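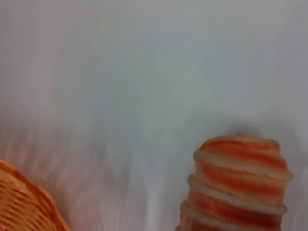

List: cell-maintenance
Date: Wednesday, April 4, 2018
Subject: Re: Wrist camera washed out after lens change, Bakness cell 2

Replies are inline. I look after the same kind of cell at Fomthorpe and we went through most of this in September, so some of it is from my notes and some from memory.

> We have the small Govimov arm with the camera at the wrist, picking
> mixed soft items off a white table and putting them in a basket. I
> changed the lens cover last week and the picture has not been right
> since. The white parts have vertical streaks in them, worst low down,
> and there is a pink or orange cast on the side where the basket is.
> Before the change the table was plain gray all over.

I would treat the streaks and the cast as two separate faults until you know better. Your orange and cream item keeps its stripes and the ridged outline on both sides, so focus is not the first thing I would touch. The basket weave can be made out as well. It is the plain white between them that has gone bad, and the pink haze sits over on the basket side.

Start with the cover. Take it off, run the arm to the same pose and save a still. If the streaks are gone, the cover is the problem. The ones we get come with a thin film on both faces and the inner film is very easy to miss. We have also had one that was wiped with a dry shop rag and it smeared light in one direction, the direction of the wiping. Clean with lens tissue and the proper fluid, let it dry, then refit. Do not use the table cleaner, it leaves a residue.

If the streaks stay with the cover off, look at exposure next.

> Exposure was on auto. I have tried manual and the highest value I can
> use before the table goes solid white is 2637. The commissioning sheet
> says 3174. Should I be worried that I can't get to the old number?

Not by itself. The sheet value was set with the lamps as they were on the day. If somebody has raised the lamp level, or moved a lamp closer, you will clip sooner. Put the lamps back to the sheet first and then try 3174 again. If you still can't reach it, write down the number you can use and mark the sheet. I would sooner have a wrong-looking number that is written down than have the old one forced in.

Whatever you end up with, leave auto off. With that much white in view and something bright orange in the corner, auto will move every time the arm does, and then your color thresholds mean nothing. Same goes for white balance. Lock it with a bare patch of table filling the view and the basket well out of the way. If it was last set with the basket in the corner, that could be some of your pink right there.

> The cast is stronger near the basket. Can a basket really do that, or
> is it flare in the cover?

It can do it. A strong orange next to a shiny white surface will put color on the surface, and a hazy cover will spread it further. Easy to test. Leave the arm where it is, save a still, take the basket off the table, save another. Then put a plain gray box where the basket was and save a third. If the pink goes away with the basket, it is coming from the basket. You can then move the basket station out by 200 mm, which was enough for us, or change the basket. We did the first because the second meant reteaching the drop height.

While you are there, check for any gray shadow on the table. You have a soft one behind the cap of the striped piece. Ours did the same, and the segmentation kept adding the shadow to the top of the item, so the grip point came out high. We never fixed that with software. We turned one lamp to come in lower from the side and the shadow moved off to where it did no harm.

> Last question. After refitting the cover, do I have to redo the
> hand-eye calibration? It takes most of a shift here and Liepiņa
> want the cell back.

If you only had the cover off and the lens barrel and bracket were not touched, no. Do the short check. Send the arm to the reference mark, take a still, and compare the mark position with the stored one. Ours has to be within 2 pixels. Do it from the high pose and again from the low pose, because a bracket that has been bumped can look fine from one and not the other.

If it fails, check the bracket screws before you start the full routine. I did a full calibration once on a loose bracket and had to do it again the next morning.

Order I would do it in:

Cover off, still from the same pose
Clean or replace cover, refit, still again
Lamps back to sheet
Manual exposure, then white balance on bare table
Basket test
Short calibration check, both poses

Keep the stills from each step in one folder with the settings in the file name. If it is still streaking after all that, reseat the camera cable at the wrist end and look at where it bends. Post the stills from the first two steps when you have them, and the part number off the bag the cover came in.

Fomthorpe maintenance, second shift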